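Häufige Fragen zur Rückgabe und zum Umtausch von Arbeitsplatten und Tischplatten
Kundenservice Plivirell, Stand: 05.10.2020 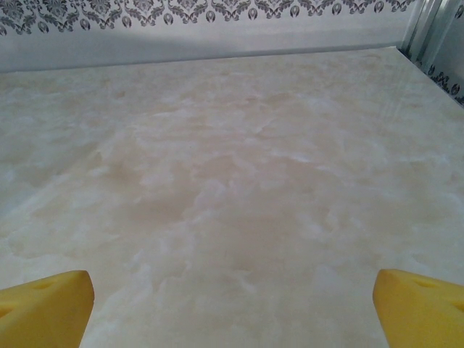
Innerhalb welcher Frist kann ich eine Lagerplatte zurückgeben?
Platten aus dem Lagersortiment können innerhalb von 30 Tagen nach Erhalt zurückgegeben werden. Maßgeblich ist das Datum auf dem Lieferschein. Die Platte muss unbearbeitet sein; die Schutzfolie an den Kanten darf entfernt worden sein.

Gilt dies auch für Zuschnitte?
Nein. Zuschnitte und Platten mit Ausschnitten für Spüle oder Kochfeld werden nach Kundenangabe gefertigt und sind vom Umtausch ausgeschlossen. Ihre gesetzlichen Rechte bei Mängeln bleiben unberührt.

Das Dekor weicht vom Muster ab. Liegt ein Mangel vor?
Bei marmorierten Dekoren sind Abweichungen im Verlauf der Zeichnung zwischen Handmuster und Platte üblich und stellen keinen Mangel dar. Für die Serien Granska und Barajas empfehlen wir die Bestellung eines Großmusters.

Wie melde ich einen Transportschaden?
Bitte vermerken Sie sichtbare Schäden bei der Annahme auf dem Frachtpapier. Verdeckte Schäden melden Sie schriftlich unter Angabe der Auftragsnummer und fügen Fotos der Verpackung bei. Die Platte darf bis zur Klärung nicht eingebaut werden.

Welche Kosten entstehen bei einer Rücksendung?
Sendungen mit einem Warenwert ab 500 Euro werden kostenfrei abgeholt. Darunter trägt der Kunde die Speditionskosten. Eine Selbstanlieferung ist im Lager Proseck, Tor 4, nach Anmeldung möglich.

Wann erhalte ich die Erstattung?
Der Betrag wird nach Eingangsprüfung auf das ursprüngliche Zahlungsmittel erstattet, in der Regel binnen zehn Werktagen. Bei Ratenzahlung wird der Vertrag entsprechend angepasst.

Wo finde ich das Rückgabeformular?
Das Formular 151 liegt jeder Lieferung bei und kann beim Kundenservice angefordert werden. Für Gewerbekunden gilt das Formular 419.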